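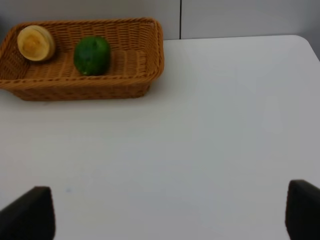
La hora de consulta

Los martes, a las cuatro de la tarde, Joni Tuominen se sentaba en el despacho de la segunda planta y dejaba la puerta abierta. La hora de consulta era obligatoria para todos los profesores ayudantes. En el papel pegado a la puerta él había escrito: «Pueden entrar sin llamar». Un estudiante corrigió después, con lápiz, la palabra «llamar», que Joni había escrito con una sola ele. Él no cambió el papel. Le parecía bien que la corrección se viera.

Enseñaba estadística a los alumnos de primero. Había llegado de Finlandia en septiembre con un español que aprendió de una gramática vieja y de las noticias de la radio, y por eso hablaba de una manera muy formal, como si anunciara el cierre de un aeropuerto. Decía «asimismo». Decía «no obstante». Cuando un alumno llegaba tarde, decía: «Adelante, se lo ruego», y los demás se miraban.

En el grupo había treinta y cinco estudiantes. En octubre venían casi todos. En febrero, muchos asientos del fondo ya estaban libres y Joni empezó a hablar más despacio, y cuanto más despacio hablaba, más claramente oía sus propios errores.

La encuesta del primer semestre llegó en un sobre, aunque también se la habían enviado por correo electrónico. La leyó en el autobús. Alguien había escrito que el profesor sabía mucho. Otra persona había escrito: «No le entiendo la mitad de las cosas y me da vergüenza preguntar». Leyó esta frase varias veces. Pensó que él habría podido escribirla igual, palabra por palabra, sobre la panadera, sobre el casero, sobre el hombre de la ventanilla del banco.

En marzo la coordinadora lo llamó a su despacho. Se llamaba Weerakoon y era una mujer amable y muy cansada. Había nacido en Colombo, había estudiado en Lyon y llevaba diecisiete años en la facultad.

—La universidad ofrece un curso de pronunciación —dijo ella—. Son diez sesiones. Es voluntario.

—Si es voluntario, ¿por qué me lo dice usted con la puerta cerrada?

Weerakoon miró la puerta y se rió un poco. Luego se levantó y la abrió.

—A mí también me mandaron —dijo—. Entonces se llamaba de otra manera. La profesora me ponía un lápiz entre los dientes.

—¿Y le sirvió?

—Aprendí a hablar con un lápiz entre los dientes.

Joni se apuntó al curso. Las sesiones eran en el edificio Costatum, que estaba al otro lado del aparcamiento y olía a pintura. Había un programa de ordenador, Plusby, que escuchaba las palabras y las coloreaba: verde si estaban bien, naranja si estaban regular, rojo si estaban mal. La palabra «varianza» le salía siempre naranja. La palabra «perro» le salía roja. Él explicó a la monitora que en un curso de estadística no se decía «perro» casi nunca. Ella contestó que las normas eran iguales para todos.

Practicaba en casa, delante de la ventana de la cocina. Perro, carro, error. Su vecino de arriba golpeó el suelo una noche y Joni siguió en voz más baja. Error, error típico, error de muestreo. Se dio cuenta de que en finés hacía la erre sin ningún esfuerzo. El problema estaba en otro lugar, en la melodía quizá, o en el miedo. Cuando tenía miedo ponía el acento en la primera sílaba de todo, como en su casa.

Una estudiante empezó a venir a la hora de consulta. Se sentaba siempre con el abrigo puesto y traía el cuaderno abierto por la misma página. Se apellidaba Tinar y, durante las dos primeras visitas, casi no dijo nada. Él explicaba la desviación típica y ella asentía. Él preguntaba si lo había entendido y ella asentía otra vez.

La tercera vez, Joni dejó el rotulador encima de la mesa.

—Yo hago lo mismo que usted —le dijo—. Cuando no entiendo, digo que sí con la cabeza. El invierno pasado firmé así un seguro para un coche. No tengo coche.

Tinar lo miró para saber si era una broma. No era una broma. Él pagó tres recibos antes de atreverse a llamar por teléfono.

—Lo que no entiendo —dijo ella entonces, muy deprisa— es la palabra «grados». Usted dice «grados de libertad» y yo pienso en temperatura. Después pienso en la cárcel. Después ya ha borrado usted la pizarra.

Joni se quedó callado un momento. Había preparado ejemplos, gráficos, una hoja con ejercicios resueltos. Nunca había pensado en la palabra.

—En finés se dice «vapausaste» —dijo—. Tampoco se entiende nada.

—¿Puede escribirla?

La escribió en la pizarra. Ella la copió en el cuaderno, con mucho cuidado, y debajo puso la palabra española, y debajo otra, en la lengua que hablaba con su madre. Él intentó leer esta última en voz alta y Tinar se tapó la boca con la mano.

—Rojo —dijo Joni.

—¿Cómo?

—Nada. Dígamela usted, por favor.

Ella la dijo despacio. Él la repitió. Ella negó con la cabeza y la dijo otra vez, marcando con un dedo en la mesa dónde caía el golpe de la voz. Así estuvieron hasta las cinco menos diez, y de la desviación típica no hablaron nada.

La semana siguiente Joni empezó la clase de otra forma. Escribió cinco palabras en la pizarra y preguntó quién de los presentes las había oído antes de este curso y en qué lugar. Hubo un silencio largo. Desde el lado de la ventana, un chico dijo que «moda» la había oído en una tienda de ropa. Alguien se rió, y una chica añadió que «población» le sonaba a pueblo pequeño, al de sus abuelos, donde solo quedaban ovejas. Joni apuntó «ovejas» en la pizarra. Lo escribió con be, vio las caras y se apartó un poco para que todos pudieran mirar.

—Con uve —dijo Tinar desde la segunda fila.

—Con uve —repitió él, y le ofreció el rotulador—. Adelante, se lo ruego.

Tinar se levantó con el abrigo puesto y corrigió la letra. Después no volvió enseguida a su sitio. Miró las otras palabras, señaló la cuarta y preguntó, en voz bastante alta para que la oyeran en el fondo, qué quería decir exactamente.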